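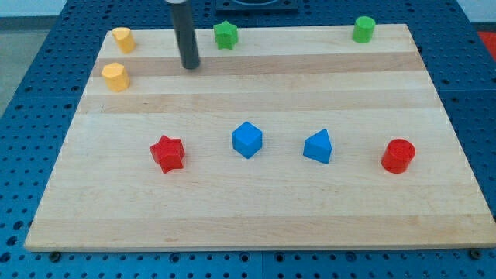
Brett, Klötze, Stab. Der Arbeitsplatz in Grorkenitz.

Samstag, 29. August 2020

Ich habe lange nichts mehr geschrieben, und wer die letzten Einträge kennt, weiß, dass ich mit dem Thema lernende Roboter eigentlich durch war. Dann kam im Frühsommer die Anfrage, ob ich für neun Tage in Grorkenitz aushelfen könnte. Gesucht wurden Leute, die geradeaus schauen, eine Hand ruhig halten und sich nicht langweilen. Zwei davon kann ich.

Das Projekt heißt Grornholm, warum, konnte mir keiner sagen. Bezahlt wird es von der Firma Jillcombe, ausgewertet wird woanders, und in Grorkenitz stehen die Tische. Ein Tisch ist eine blaue Lochplatte, darauf liegt ein Holzbrett, darauf stehen bunte Plastikklötze. Gelb, grün, rot, blau. Sterne, Zylinder, ein Würfel, ein Dreieck und was man sonst aus der Spielkiste kennt. Über dem Ganzen hängt der Arm, und am Arm sitzt unten ein dunkler Stab mit runder Spitze. Greifen kann er nichts. Er kann schieben.

Die Arbeit geht so: Auf dem Bildschirm erscheint ein Satz. "Schieb den roten Stern neben den blauen Würfel." Man schiebt den roten Stern neben den blauen Würfel. Man drückt auf Fertig, es erscheint der nächste Satz. Jeder Durchgang wird mitgeschrieben, also die Bewegung des Stabs, das Kamerabild, der Satz dazu. Später soll ein Programm aus dem Haufen lernen, was man tut, wenn jemand einen solchen Satz sagt. Wir sind die Beispiele. Oder wir liefern sie, da war die Sprachregelung uneinheitlich.

Ich will zuerst loswerden, was mich gestört hat, das Gute kommt weiter unten, es ist kürzer.

Was ist ein gutes Beispiel?

Am ersten Vormittag gab es eine Einweisung. Zwei Seiten Papier, freundlich geschrieben. Darin stand, wir sollten die Klötze "natürlich" bewegen. Ich habe gefragt, was das heißt, wenn man einen Stab mit einem Steuerknüppel über ein Brett führt. Natürlich wäre, die Hand zu nehmen. Die Antwort war: so, wie Sie es machen würden. Na gut.

Am Nachmittag bekam ich dann die ersten Durchgänge zurück. Zu langsam. Am nächsten Morgen: zu schnell, der Stern habe sich beim Anschieben gedreht. Natürlich hat er sich gedreht. Ein Stern dreht sich, wenn man ihn an einer Zacke erwischt, das ist seine Form. Ich hätte gedacht, genau das wolle man sehen. Wer nie zeigt, wie ein Klotz wegrutscht, bekommt am Ende ein Programm, das noch nie einen Klotz hat wegrutschen sehen. Ich bin keine Fachkraft, aber ich habe Fahrschülern beim Einparken zugesehen.

Es blieb dabei. Durchgänge mit Korrekturen kamen in einen eigenen Ordner mit dem Namen "prüfen", und was aus dem Ordner wird, weiß ich bis heute nicht. Auf Nachfrage hieß es, darüber werde bei Jillcombe entschieden. In meiner Statistik waren es 15 Prozent, und ich behaupte, es waren die lehrreichsten.

Das Tempo

Vorgabe waren 50 Durchgänge pro Stunde. Das klingt machbar, bis man den Zylinder in die hintere rechte Ecke bringen soll und dabei den Stern stehen lassen muss, der im Weg ist. Für so etwas braucht man Ruhe. Wer die Quote halten will, sucht sich die Ruhe bei den leichten Sätzen zusammen, und irgendwann merkt man, dass man die schweren überspringt. Dafür gab es nämlich eine Taste. "Satz unklar". Ich habe sie anfangs nur gedrückt, wenn der Satz unklar war. Später habe ich großzügiger ausgelegt, was unklar ist.

Das sage ich nicht, um mich interessant zu machen. Ich sage es, weil diese Taste bei allen so benutzt wurde, und weil am anderen Ende jemand eine Tabelle vor sich hat, in der steht, dass bestimmte Aufgaben sprachlich schwierig seien. Sind sie nicht. Sie sind nur lästig.

Die Sätze

Die Sätze kamen aus einer Liste. Ein Teil war von Menschen geschrieben, ein Teil offensichtlich aus Bausteinen zusammengesetzt. "Bewege das gelbe Sechseck zu links vom grünen Stern." Bitte sehr. Man gewöhnt sich daran, und das ist vermutlich das Problem: Nach drei Tagen las ich die Sätze nicht mehr, ich las Farbe, Form, Richtung. Mein Kopf war auf dem Niveau angekommen, auf das man das Programm erst heben will.

Dann das Wort "neben". Für mich ist etwas neben etwas anderem, wenn eine Hand dazwischen passt. Die Kollegin am Nachbartisch schob immer auf Kontakt. Ein anderer ließ eine Lücke von der Breite eines Klotzes, weil er das schöner fand. Alle drei Varianten wurden als richtig angenommen. Wenn das System am Ende ein "neben" kann, dann ist es der Mittelwert aus uns dreien und hat mit dem Wort nur noch entfernt zu tun. Vielleicht ist das bei Menschen auch so. Aber bei Menschen kann man nachfragen.

"Links" war noch besser. Links von mir aus oder links von der Kamera aus? Im Papier stand: vom Bild aus. Auf dem Bildschirm war das Brett aber anders orientiert als vor meiner Nase, und wer wie ich gern direkt auf den Tisch schaut, hat den halben ersten Tag seitenverkehrt gearbeitet. Ich habe das gemeldet. Die Durchgänge seien trotzdem verwendbar, hieß es, man drehe dann eben die Sätze um. Ich hoffe, jemand hat sich notiert, welche.

Das Brett

Ein Wort zum Brett, das mir ans Herz gewachsen ist. Es ist ein Schneidebrett, helle Leisten, quer verleimt, mit ein paar dunkleren Streifen dazwischen. Ich hatte mir schnell angewöhnt, die Streifen als Linien zu benutzen: Die hintere Reihe gehört hinter das dunkle Band, die mittlere davor. Sehr praktisch. Ich war ziemlich stolz auf meine geraden Reihen.

Erst am fünften Tag fiel mir ein, was das bedeutet. Wenn ich mich an der Maserung orientiere, dann tut es das Programm womöglich auch. Die Kamera sieht ja dasselbe Holz. Legt man ihm später ein weißes Brett hin, steht es da wie ich ohne Brille. Ich habe gefragt, ob man die Bretter nicht ab und zu tauschen sollte. Man fand die Idee gut. Das Brett blieb liegen.

Die Sache mit den Klötzen ist ähnlich. Im Grornholm-Satz ist der Würfel blau. Einen roten Würfel habe ich in der ganzen Zeit nicht auf dem Tisch gehabt. Woher soll also jemand, der nur unseren Tisch kennt, wissen, ob mit "Würfel" die Form gemeint ist oder die Farbe? Beim Stern gibt es immerhin einen roten und einen grünen, ebenso beim Zylinder, da kann man vergleichen. Ein Kind würde das vermutlich trotzdem verstehen, weil es schon in der Küche Würfel gesehen hat. Dieses System war nie in einer Küche. Es kennt ein Küchenbrett.

Was dafür spricht

Jetzt der kürzere Teil. Am vorletzten Tag durften wir zusehen, wie ein früher Stand des Programms selbst schob. Man nannte es Ardeleanu, den Namen hatte es schon, als ich kam. Ich hatte mir vorgenommen, nicht beeindruckt zu sein, und bin damit fast durchgekommen.

Es gab 10 Versuche. Beim ersten fuhr der Stab neben den roten Zylinder, verharrte und fuhr wieder weg. Beim zweiten schob er den falschen Stern, aber an die richtige Stelle. Die meisten anderen waren in der Art. Einer allerdings war sauber. Der Satz lautete, das blaue Dreieck solle näher an den Würfel, und der Stab ging außen herum, setzte an der flachen Seite an und schob. Das Dreieck rutschte ihm weg, er setzte neu an und brachte es zu Ende.

Ich saß davor und dachte: Das bin ich. So mache ich das, außen herum, mit einem kleinen Stocken vor dem Ansetzen, das mir vorher nie aufgefallen war. Ob das stimmt, kann ich nicht beweisen, am Nachbartisch war man sich sicher, es sei von dort. Wahrscheinlich sieht jeder sich selbst, wenn ein Stab zögert. Und das zweite Ansetzen, das gebe ich zu bedenken, kann es nur aus dem Ordner "prüfen" haben. Oder es war Zufall. Bei einem gelungenen Versuch kann man das nicht unterscheiden, und ich hätte mir gewünscht, dass im Raum etwas weniger geklatscht und etwas mehr wiederholt worden wäre.

Würde ich es wieder machen?

Im Januar soll es eine zweite Runde geben, angeblich mit anderen Brettern und einer überarbeiteten Satzliste. Ich habe mich auf die Liste setzen lassen. Die Bezahlung war pünktlich, der Kaffee ging, und die Arbeit hat etwas Beruhigendes, solange man nicht auf die Stundenzahl schaut. Außerdem will ich wissen, ob die Taste noch da ist.

Dass daraus in absehbarer Zeit etwas wird, das mir den Tisch abräumt, glaube ich nicht. Was da gesammelt wird, ist eine sehr genaue Aufzeichnung davon, wie eine Handvoll müder Leute auf einem Schneidebrett Klötze herumschiebt. Das kann für irgendetwas nützlich sein. In der Ankündigung von Jillcombe steht allerdings "Alltagsverständnis", und da würde ich gern erst einmal einen roten Würfel sehen.

Kommentare sind offen. Wer selbst an so einem Tisch gesessen hat, darf gern schreiben, wie viel Platz bei ihm zwischen zwei Klötze passt, die nebeneinander stehen.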